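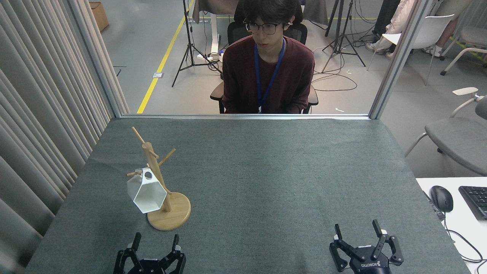 Fig. 3. White faceted mug on a wooden mug tree.

Guides > Kitchen > Peretti Drip Brewer > Section 3: Placing, Rinsing and First Brew

Section 3: Placing, Rinsing and First Brew

If you've come straight from Section 2, your brewer is out of the box, the tape is off and you have a pile of cardboard somewhere behind you. Good. Hang on to the two molded end pieces, they're the only packing I'd keep. The rest can go.

I wrote this guide after setting up my own Peretti and then two more for family, and I've put the steps in the order I wish I'd done them the first time. (The first time I brewed coffee before rinsing and it tasted like a new shower curtain.) The leaflet in the box covers the same ground in a lot fewer words, so if you only want the short version, it's in there, folded inside the filter basket.

Set aside the better part of a morning. Most of that is waiting.

3.1 Before you plug anything in

You'll need:

- the brewer, carafe, carafe lid and filter basket
- a pack of paper filters, cone type
- the Dresis water cartridge, if yours came with one
- a kitchen scale that reads in grams
- a measuring jug
- a dish towel you don't care much about

The scale matters more than the jug! The lines on the carafe are printed for brewed coffee and they don't match the lines on the tank. I spent a week thinking my brewer was drinking some of the water. The grounds hold on to quite a bit of it, and once I knew that I stopped worrying.

3.2 Choosing a spot

1. Pick a flat, steady surface within reach of a wall outlet. The cord is short, so measure before you clear half the counter.

2. Check what's overhead. The tank lid flips up and back, and it needs clear air to open all the way. Under a low cabinet you'll end up sliding the whole machine forward every morning, which gets old by Wednesday.

3. Keep the back of the brewer a hand's width from the wall. Steam comes out of the rear vent toward the end of each brew and it will mark paint over time. Mine sits in front of tile now.

4. Put your mugs on the side you pour from. I'm right-handed, so the carafe comes out to the right and the mugs live there too. A mug tree, a hook rail, an open shelf, whatever you've got. Just leave enough elbow room to lift the carafe out without knocking into anything.

CAUTION: Don't stand the brewer on a stove top, even a stove you never use. Knobs get bumped.

NOTE: If the surface has a cloth or runner on it, pull that out from under the brewer. The four rubber feet need to grip something hard, and cloth can bunch up and tip the machine a little toward you. It's fine to leave the cloth under your mugs and spoons.

3.3 Fitting the Dresis cartridge

Skip this part if your brewer came without one, or if you have soft water and would rather not bother. I have hard water, so I bother.

1. Take the cartridge out of its bag and soak it in a bowl of cold water. Push it under until the bubbles stop. Leave it there while you wash the carafe.

2. Hold it under a running cold tap. The first water through will be gray with fine carbon dust. Keep going until it's clear.

3. Open the tank lid and look down at the bottom. There's a round socket with a small notch on one side. Line up the tab on the cartridge with the notch, press down, and turn to the right until you feel it catch.

4. Give it a gentle tug. If it comes up in your hand, it wasn't in. Try again with a bit more push before the turn.

CAUTION: Cold water only. Hot water swells the seal and then the cartridge won't seat, and you'll be standing there with a spoon trying to pry it loose. (Yes, I did.)

The cartridge is good for 100 brews. The brewer counts them for you and lights the little drop symbol when it's time, but only if you reset the counter after fitting a new one: hold the drop button until it blinks twice. If you forget, nothing bad happens, the light just comes on at the wrong time.

3.4 Washing the loose parts

1. Wash the carafe, lid and filter basket in warm water with ordinary dish soap. Rinse well. Then rinse the lid again, there's a little valve in the middle that traps suds.

2. Wipe the inside of the tank with a damp cloth. Don't use soap in there, you'll be tasting it for days.

3. Dry the outside of the carafe before you put it on the warming plate.

The filter basket can go in the top rack of the dishwasher. The carafe is supposed to be able to as well, but mine went cloudy after a while, so I do it by hand now and it takes no time at all.

3.5 Rinsing the brewer

This is the step everybody wants to skip. Please don't! New tubing has a taste, and it only goes away with hot water.

1. Fill the tank with 1,000 ml of fresh cold water. Use the jug for this, and check it against the MAX line so you know how far off the line is on your machine.

2. Close the lid. Slide the empty filter basket in until it clicks. No paper, no coffee.

3. Set the carafe on the plate with its lid on. The lid pushes up the drip stop, so without it the water has nowhere to go except over the top of the basket and across your counter. Have the dish towel handy anyway.

4. Plug in, switch on at the side, and press the brew button once. The light goes from white to amber.

5. Let it run right through. You'll hear gurgling, then a long hiss, then a click. Wait for the click.

6. Pour the water out and let the brewer rest with the tank lid open until the plate feels cool.

7. Do the whole thing again with fresh water.

8. Smell the water from the second run. If it still smells of plastic, run a third. Mine took three and my sister's took two, and they came from the same store, so I can't tell you what decides it.

CAUTION: The plate stays hot after the light goes out. There's no warning lamp for it.

NOTE: A bit of water left in the bottom of the tank after a run is normal. The pump can't reach the last of it.

3.6 Setting the grinder

You can use ground coffee and skip ahead. If you have the Talgate grinder that's sold alongside the brewer, here's where I'd start.

1. Turn the collar to the middle mark with the grinder switched off and empty.

2. Put in a handful of old beans, grind them, and throw the grounds away. New burrs have a dusty coating from the factory.

3. Switch on first, then move the collar finer or coarser from there, one click at a time. Going finer with beans sitting in the burrs and the motor off can jam it.

4. For drip coffee you want something like coarse sand. If it clumps when you pinch it, go two clicks coarser.

I buy Paucar beans, the medium roast, and they do best one click coarser than the middle mark. Darker roasts I take coarser again. Your taste may well go the other way, and that's fine, write down whatever you land on and tape it inside the cabinet door. Mine's on the back of a receipt.

3.7 Your first real brew

Start small. A half batch tells you plenty and you won't feel so bad pouring it away.

1. Fold the paper filter along its seams and open it into the basket. Wet it with a splash of hot water from the tap and tip that out.

2. Weigh 24 grams of ground coffee into the filter. Shake the basket a little so the bed lies flat.

3. Fill the tank with 400 ml of fresh cold water.

4. Click the basket home, set the carafe and lid in place, and press the brew button twice. Two presses gives you the slow start, where it wets the grounds and then pauses before the rest of the water comes. I use it every time now.

5. Wait for the click, then swirl the carafe before you pour. The strong stuff comes out first and sits at the bottom.

If it's sour or thin, grind finer. If it's bitter and leaves your mouth dry, grind coarser. Change one thing per pot, or you'll have no idea which change did it. I know that sounds fussy, but I once changed the grind, the beans and the water all on the same Monday and learned nothing.

NOTE: You can pull the carafe out mid-brew to sneak a cup. The drip stop will hold for a short while. Put the carafe back before the basket fills up, and expect that first cup to be a lot stronger than the rest.

3.8 If something's not right

Light blinks white and nothing happens: the tank is empty, or the float inside it is stuck. Tap the side of the tank. That frees it nearly every time.

Water in the carafe but it's barely warm: cold glass. Rinse the carafe with hot water before brewing.

Grounds in the cup: the paper folded over on itself. Wet it properly next time and it'll stay put against the walls.

Basket overflows: too fine a grind, or the carafe lid isn't on. Switch off at the side and let it drain before you touch the basket.

Error 244 on the display: the brewer thinks it's too hot to start. Leave it off with the lid open for the length of a phone call, then try again. If it comes back on a cold machine, stop using it and go to Section 7 for the repair form.

Cleaning and descaling are in Section 4. You don't need them yet, but have a look at the part about the warming plate before your first spill bakes on.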